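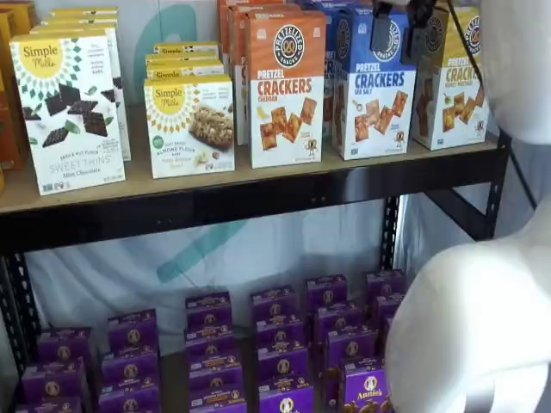 Cheon 진열 보충용 로봇 암: 그리퍼 케이블 걸림에 관한 안전 공지 및 제품 안내

제품 개요
Pitport의 Cheon은 소매 매장의 2단 진열대에서 상자형 포장 제품을 집어 옮기고 정렬하는 로봇 암입니다. 흰색 외장의 암과 검은색 그리퍼로 구성되며, 타공 기둥 방식의 금속 진열대 앞에 설치하여 사용합니다. 제어기는 Hundgate를 사용합니다.

공지 대상
외부 배선형 그리퍼 케이블을 장착한 Cheon 전 제품이 대상입니다. 내부 배선형은 해당되지 않습니다.

결함 내용
당사 Cillville 시험장의 반복 시험에서 2,909회의 집기 동작 중 케이블 걸림이 3회 확인되었습니다. 세 건 모두 암이 상단 선반에서 하단 선반으로 내려가는 구간에서 발생하였습니다. 늘어진 케이블이 선반 앞쪽 가로대에 걸리면 그리퍼의 위치 신호가 순간적으로 끊기고, 제어기는 마지막으로 수신한 위치를 기준으로 동작을 계속합니다. 그 결과 앞줄 상자가 밀리거나 눌릴 수 있으며, 두 건에서는 보호 정지가 정상보다 늦게 작동하였습니다. 인명 피해는 없었습니다.
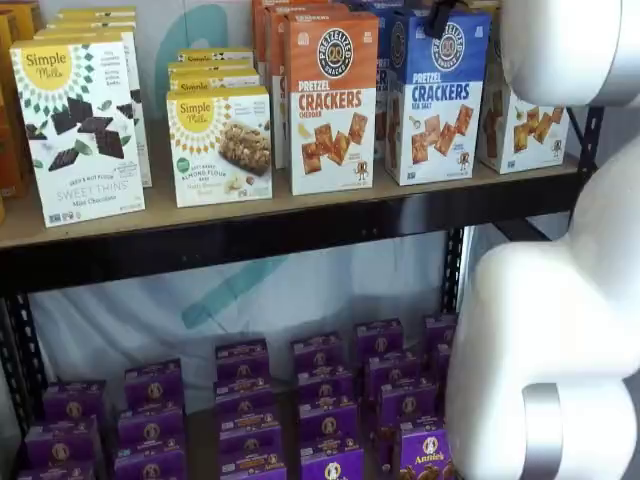 걸림은 상자를 여러 열로 촘촘히 배치한 하단 선반에서 작업할 때 발생하기 쉽습니다. 손목부가 앞으로 기울면서 케이블의 여유분이 아래로 처지기 때문입니다. 상단 선반만 사용하는 현장에서도 동일한 배선을 적용한 경우에는 아래 조치를 시행하여 주십시오.

사용자 조치 사항
1. 운전을 중지하고 주전원을 차단한 뒤 케이블 피복과 커넥터의 손상 여부를 확인합니다. 손상이 있으면 재가동하지 마십시오.
2. 손목 관절을 최대 굽힘 위치에 두고 케이블 여유 길이를 29mm 이하로 조정합니다. 케이블이 팽팽하게 당겨지는 위치가 있는지도 함께 점검합니다.
3. Hundgate 제어기의 소프트웨어를 버전 11로 갱신합니다. 버전 11에서는 위치 신호가 끊기는 즉시 보호 정지가 작동합니다.
4. 갱신 후 저속 모드에서 상단과 하단 사이의 이동을 시험하고, 결과를 설비 점검표에 기록합니다.

조치가 끝날 때까지 자동 운전을 금하며, 작업자는 암의 동작 범위 안에 손을 넣어서는 안 됩니다. 정지한 암에 상자가 끼인 경우에도 주전원을 차단한 후 제거하여 주십시오.
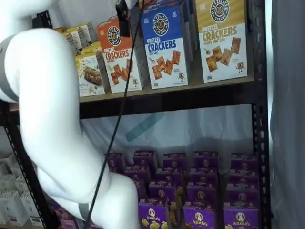 높이가 다른 상자를 같은 선반에 진열하는 경우에는 가장 높은 상자를 기준으로 그리퍼의 진입 높이를 다시 설정하여야 합니다. 기존 설정값은 소프트웨어 갱신 시 초기화되므로 미리 저장하시기 바랍니다.

부품 교체
피복이 손상된 케이블은 무상으로 교체합니다. 신청 시 제품 일련번호와 손상 부위 사진을 제출하여 주십시오. 12월 출하분부터는 내부 배선형 케이블이 기본 사양으로 적용되며, 기존 제품의 내부 배선형 전환은 별도 견적으로 진행합니다.

담당
기술 문의: Pitport 안전기술팀 한아영
교체 접수: Pitport 고객지원팀 금옥희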